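Speaker notes: looking after the paired grippers on the Prarnon cell

Slide 1. Scope. One station, two hand-held grippers, one operator. Serrano is the logging software, Wonton the task list. Keep the intro short.

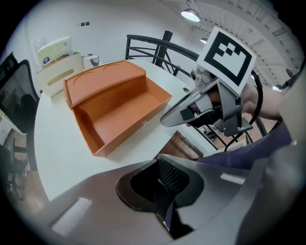

Slide 2. Finger pads. Wipe the mesh at 40 cycles, inspect at 500. Replace a pad if the weave has lifted at any corner. Log the serial in Serrano before fitting.

Slide 3. Marker checks. A scuffed face costs more tracking than a loose jaw. Pause for the question that always comes up.

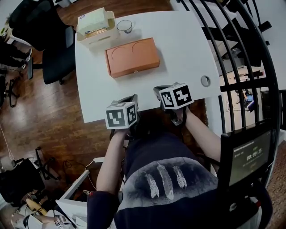
When should a marker be replaced?
As soon as Serrano drops the same face twice in one session. Cleaning comes first, dry cloth only.

Slide 4. Calibration. Run the Jellness routine after any pad change. Last January's log holds 1,425 entries, 456 of them repeat runs after a skipped calibration.

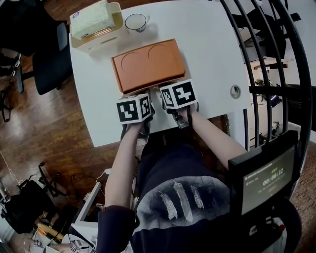

Cable strain is the next fault to cover. Check the plug end first, then the full length with the jaws open and closed. Leads that loop down below the desk edge, as they do on this station, need enough slack for both arms to reach the box. Retest before sign-off.

Slide 5. Spares list, then handover sheet.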